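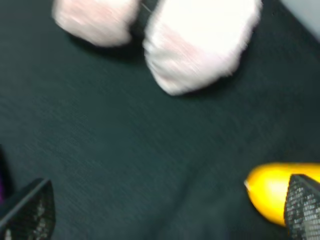 Farlow Pulls Back "Self-Correcting" Claim After Arm Faults in Soft-Goods Trial

Independent testers say the wrist kept moving when it had been told to hold

Skakurmont, July. Lambrakis, the independent test shop hired to check Farlow's Jerodum tabletop arm, today released its findings on a fault that the manufacturer first put down to "operator setup." The testers do not agree with that explanation.

Over 1,947 pick attempts on a dark green cloth, using fluffy pale pieces and hard, glossy ones, the arm failed to stop on command 15 times. In each case the controller reported that the wrist was still. The wrist view was streaked with motion blur.

"The log says stopped and the picture says moving, and I know which one I believe," said Areti Theodorakopoulos, who led the trial. "We were told twice that the fault had been fixed. We would have liked to see it fixed once."

Farlow shipped a software update after the first 1,355 attempts. Nine of the 15 failures came after it. The company's own bulletin describes the update as having "resolved all reported hold events." Lambrakis asked for the data behind that statement and has not received it.

No one was hurt. The testers worked behind a guard throughout, but Farlow's sales material shows the Jerodum being used at an open bench, with people reaching in to reset parts by hand. Lambrakis considers that practice unsafe until the cause is known.

Farlow has agreed to take the words "self-correcting" out of its brochure. It has not agreed to a recall.

"We take the findings seriously and are looking at the hold signal," said Kamran Arain, product manager at Farlow. He declined to say when that work would be done or whether an outside party would check it.

Lambrakis advises owners to cut power at the wall before reaching under the gripper and to disregard the green "hold" light. The full report, with logs for all 15 failures, is available from the Lambrakis front office on request.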